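Registo de ocorrência — célula de manipulação, posto de Bindville
Produto: braço com mão antropomórfica Jernden, controlador Sikus
Aberto em: 23 de julho de 2018
Gravidade pedida pelo cliente: média. Gravidade atribuída pelo fornecedor: baixa (não concordamos, ver o fim)
Estado: em aberto

Sintoma

Na tarefa "pegar na caneca e pousar em pé", a mão fecha, o controlador devolve "preensão confirmada" e o ciclo segue como se estivesse tudo bem. O recipiente acaba deitado em parte das repetições. Em 596 ciclos registados desde junho não há um único erro no relatório automático. Zero. Quem olhar só para o painel conclui que a célula é perfeita, e foi essa a primeira resposta que recebemos do suporte.

Entrada 1. Condições do ensaio

O suporte pediu prova de que a mesa está "conforme o guia de instalação". Está. Mesa branca, tapete de feltro em cima, objeto pousado no tapete, mão à esquerda sem tocar em nada. Também pediram que se retirassem outros objetos da área de trabalho, coisa que já estava feita antes de abrirmos o pedido.

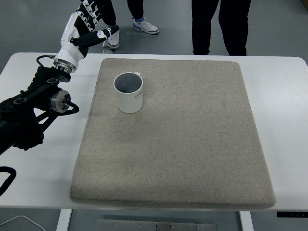
Posto de Bindville: caneca em pé sobre o tapete, mão aberta de lado.

Entrada 2. Primeira hipótese do fornecedor: o tapete

Segundo o suporte, o feltro cede com o peso e altera a altura do objeto. Pode ser, mas o guia de instalação manda usar precisamente este tapete. Repetimos 200 ciclos com o tapete e 200 sem ele, diretamente no tampo. A falha apareceu nos dois casos. Sem tapete o recipiente escorrega mais quando cai, e não vimos outra diferença que se aproveitasse.

Resposta recebida: "o número de ciclos é insuficiente para excluir a superfície". Registamos. Gostávamos de saber que número seria suficiente, pergunta que ficou sem resposta.

Entrada 3. Segunda hipótese: calibração do pulso

Refizemos a calibração pelo procedimento Mnguni, versão completa, duas vezes. Os desvios ficaram dentro da tolerância antes e depois. Verificado também:
- parafusos da flange do pulso, sem folga
- cabos do braço, sem esticões no percurso todo
- altura da mesa, bloqueada durante o ensaio
- versão do controlador, a última publicada

A falha continuou. O suporte voltou a sugerir calibração, com as mesmas instruções. Não fizemos uma terceira vez.

Entrada 4. O que achamos que se passa

A confirmação de preensão parece depender apenas da corrente nos dedos. Se houver resistência, conta como objeto agarrado, seja qual for a orientação. Com o recipiente branco deitado no tapete e os dedos a segurá-lo, a condição cumpre-se na mesma, e o programa não tem maneira de distinguir isto de uma preensão boa. Baixámos o limiar de corrente de 500 para 400 (unidades internas do controlador, não documentadas) e o resultado foi igual, só que a confirmação chega mais cedo.

Dizem-nos que a orientação é verificada "por visão, numa fase posterior". Procurámos essa fase no registo de eventos e não a encontrámos. Ou está desligada de fábrica, ou não existe nesta versão.
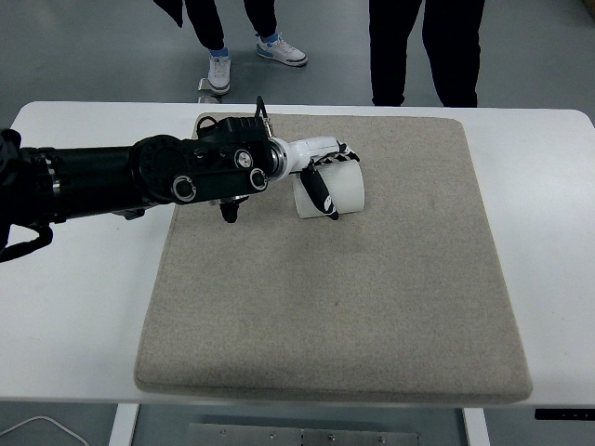 Entrada 5. Questão de segurança

Isto foi classificado como problema de qualidade e não de segurança. Temos dúvidas. Durante os ensaios há pessoas de pé do outro lado da mesa, e o ciclo só para se houver erro. Como o erro nunca é gerado, o braço continua para a posição seguinte com o objeto mal seguro. Com uma caneca vazia o risco é pequeno. Com líquido quente, ou com vidro, já não diríamos o mesmo — e o folheto comercial mostra as duas coisas.

Medida provisória do nosso lado: velocidade reduzida, só objetos vazios, e um operador com a mão no botão de paragem até indicação em contrário. Isto anula boa parte da vantagem de ter a célula automática, mas fica assim.

Pedidos ao fornecedor

1. Dizer por escrito que grandezas entram na mensagem "preensão confirmada".
2. Indicar o nome do evento da verificação por visão, para o podermos filtrar no registo.
3. Documentar a unidade do limiar de corrente.
4. Rever a gravidade atribuída. Um sistema que falha sem avisar não é, para nós, gravidade baixa.

Foi-nos proposto fechar o pedido e esperar pela próxima atualização do controlador. Recusado. A nota da atualização fala em "melhorias gerais de estabilidade" e não menciona a mão. Se a correção vier mesmo incluída, repetimos os ciclos com e sem tapete e juntamos os resultados a este registo.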